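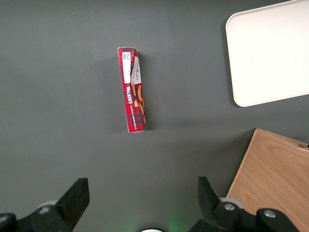 A box of Walkers shortbread in red tartan.

I finished the second season of Cruickshank last month and I have been trying to work out why it bothered me. The acting is good. The sets are good. The idea behind it is one of the better ones I have seen in a science fiction show in years. And by the last episode I was watching mostly to be done with it.

For anyone who hasn't seen it, the show is set on a ship called the Olville, which left Earth with 980 people asleep in the hold and 13 awake to run things. The trip takes 70 years. The awake crew are expected to grow old and die on the way, and their children are expected to take over, and then their children. In the first episode we meet the second group, the ones who were born on board and never agreed to any of it. Struan Chisholm plays the engineer who starts asking what they owe to the people in the hold.

That is a real question and a hard one. The sleepers paid for the ship. They signed contracts. The people keeping them alive signed nothing. If the crew turned the ship around, or just stopped doing the work, would they be murderers? Or would they be people who had walked away from a job they never took?

The first season let the question sit there. One of the best episodes is almost entirely a meeting. The crew has to decide whether to give a spare heating unit to the hold or to the nursery. They argue, they take a break, they argue again, and they vote. The side that loses has to live with it, and we see them living with it for the rest of the season, in small ways. Someone won't sit at a certain table. Someone stops saying good morning. I thought that was about as good as television gets on this kind of subject.

Then comes the second season, and in the third episode we find out that the ship was never going anywhere. The planet it was headed for, Zodedstead, was made up by the company that built the ship. The whole voyage is a test.

I know why writers do this. A twist gives people something to talk about, and it makes the earlier episodes look cleverer than they were. I'm sure it also helps to get a show renewed. But look at what it does to the question. If the trip is a fake, then the crew owes nobody anything. They were lied to, the sleepers were lied to, and the only guilty party is a company we have hardly seen. Everyone on the ship is off the hook. The vote about the heater no longer matters much, and neither does the table where someone wouldn't sit.

This happens over and over in science fiction on television. A show starts with a problem that people of good will could disagree about. The writers spend some time on it, and viewers like it. Then at some point there has to be a villain, and the villain turns out to be behind the problem all along, and the rest of the show is about beating the villain. I can think of shows about time travel, about cloning, about uploaded minds, and about first contact that all went down the same road. You could swap the last four episodes of any of them and lose very little.

A friend of mine says I'm asking for homework. Her view is that people come home tired and want to see something blow up, and a show that is all meetings would be gone in a month. She has a point about being tired. I don't agree about the meetings. Courtroom dramas are mostly people talking in rooms, and they have been popular for as long as there has been television. Hospital shows deal with who gets the kidney and who doesn't, and they rarely reveal that the kidney was a trick. Viewers seem to manage fine.

I think the real trouble is length. A short story can ask its question and stop. Lornetex, the old paperback that Cruickshank borrows a good deal from, does it in under 200 pages. The crew in that book makes its choice in the final chapter, and the author doesn't tell us whether it was right. You close the book and you go on thinking about it. A series can't stop like that, or won't. It has to leave room for another season, so any answer it gives can't be final, and after a while the question gets worn out from being handled so much. At that point a conspiracy must look like a way out.

There would have been other ways. The show could have jumped forward to the third group, the grandchildren, for whom Earth is just a word. It could have woken up one of the sleepers early. I kept waiting for that. Somebody who paid for a bunk and a new life opens her eyes and meets the people who gave up theirs to get her there. What would she say to them? What would they want her to say? There is a full season in that, and no company is needed.

The show does come close once. In the seventh episode Chisholm's character goes down to the hold by herself and reads the names on the units out loud. She does it for nearly five minutes, with no music. She gets through one row. By then we already know the trip is a fake, and so does she, and she does it anyway. It's the only scene in the season that seemed to remember what the show was about.

I've read that a third season is planned, with a jump of 1,000 years. I'll probably watch the first episode. If it opens on a meeting, I'll watch the second.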